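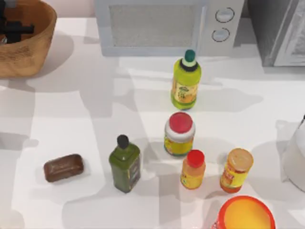 ## 4. Running the kitchen task in the simulator

This section is for club members who already have the simulator installed and have passed the joystick check in section 3. If the viewer window does not open on your laptop, go back to section 2 and fix that first.

The kitchen scene is the one used for the spring challenge. The team name for our entry is Drarkano, and the name has to match in the settings file and on the sign-up sheet or the scoring script will skip your runs.

### 4.1 Loading the scene

1. Open a terminal in the club folder and start the simulator.
2. From the Scene menu, pick **Kitchen - Counter**. Do not pick Kitchen - Island. It has the same appliances but a different counter height.
3. Wait for the shadows to finish drawing. On the older laptops this takes a while and the controls lag until it is done.
4. Set the arm speed to 50 percent. Lợi Đặng and Khang Diệp are allowed to go higher. Everyone else stays at 50 until they have six clean runs in the log.
5. Press **Home**. Both arms should return to the start pose.

> **Note:** The bottles and jars move to new positions each time you reset. The basket and the microwave do not. Use those two to get your bearings.

### 4.2 Checking the cameras

You have an overhead view and a wrist view. Tab switches between them.

1. In the overhead view, move the gripper slowly to the left and right. The picture should follow without jumping.
2. Switch to the wrist view.
3. Bring the gripper up near the microwave until both knobs on the control panel are in view. 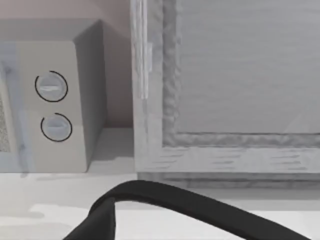

4. Hold the arm still and watch the knobs. If they shake in the view, your joystick dead zone is set too low. Raise it one step in Settings and try again.
5. Back the gripper away before you switch views. The arm keeps moving for a moment after you let go of the stick, and it is easy to bump the control panel without seeing it.

> **Caution:** Do not drive the gripper through the cabinet. The simulator will let you push against it, but the contact forces build up and the arm can fly off when it comes free. The run is then marked as failed and you have to reload the scene, not just reset it.

### 4.3 Recording a run

1. Press **R** to start recording. A timer comes up in the corner of the window.
2. Do the task printed on your card. For a move task, reach from above, close the gripper, lift straight up, and only then go sideways.
3. Put the item down fully before opening the gripper. Dropped items count against the score even if they land in the right place.
4. Press **R** again to stop.
5. Type a short comment. "Good", "bumped jar" or "wrong item" is enough.

Each person records three runs per session, then gives up the seat. Bad runs count as part of the three. Please don't delete them - Tùng Hầu uses the failed ones to adjust the scoring script, and the file numbers go out of order when one is missing.

### 4.4 Saving and handing over

1. Copy your run folder to the shared drive, under **Prostis**, then under your own name.
2. Open the log sheet and fill in one line per run.
3. Set the arm speed back to 50 percent if you changed it.
4. Close the simulator from the File menu. Closing the terminal first can leave the last recording half written.

### 4.5 Common problems

**The gripper closes but the item slips out.** You are probably gripping too high, near the cap. Come down lower on the body of the bottle. Short jars need the gripper opened all the way before you go down.

**The view is black after pressing Tab.** The wrist camera did not load. Press Tab 2 more times. If it is still black, reload the scene.

**The arm moves the wrong way in the wrist view.** Left and right follow the overhead view by default. Định Cù has a settings file that follows the wrist instead, saved on the shared drive as an option. Try it in a practice run before you record with it.

**The recording has no timer.** You pressed R while a menu was open. Close the menu and start over.

Last changed May 20, 2022. Send corrections to Tuấn Cù.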